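Is it worth reporting a failed break-in if nothing was taken?

**flelgate61**

Somebody tried to get into our garage in June. The side door has pry marks near the lock and the frame is split, but it held and nothing is missing. The repair quote is $2,000 because the frame has to be replaced. My husband says the police won't do anything. Do I still need to report it, and is it too late now? We also have an old Saab in there and I'm nervous they'll come back for it.

**nellurach_9**

Yes, report it. Attempted burglary is still a crime and most departments take these by phone on the non-emergency line. You'll get a report number, and your insurance company will almost certainly ask for one before they look at the door. Being late doesn't stop you from filing. Take close-up pictures of the pry marks before anyone fixes the frame, and write down the date you found the damage.

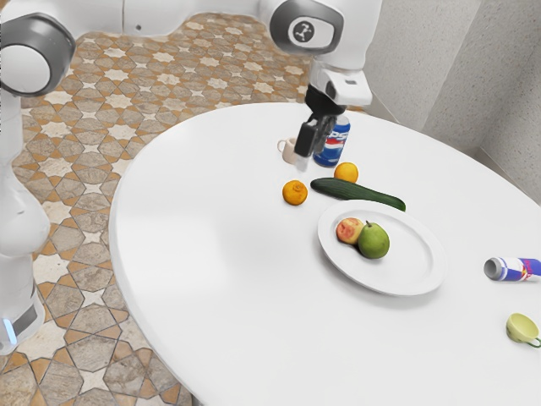
*Robot arm and Pepsi can, computer rendering*

Check your deductible too - if it's high you may not get much back on a $2,000 job. Call the agent and ask before you open a claim.

**Hirkico**

we had the same thing, cops came out, took 9 minutes and left. never heard back. get a better lock

**Nellurach Porch Light**

Agree with the first reply. I'd add that a report helps even when there's no arrest, as patrols get planned partly from those numbers. Ask your neighbors whether they have camera video, but many systems erase it after a few weeks, so June may be gone. For the door, I paid $70 for a steel strike plate with long screws and put it in myself.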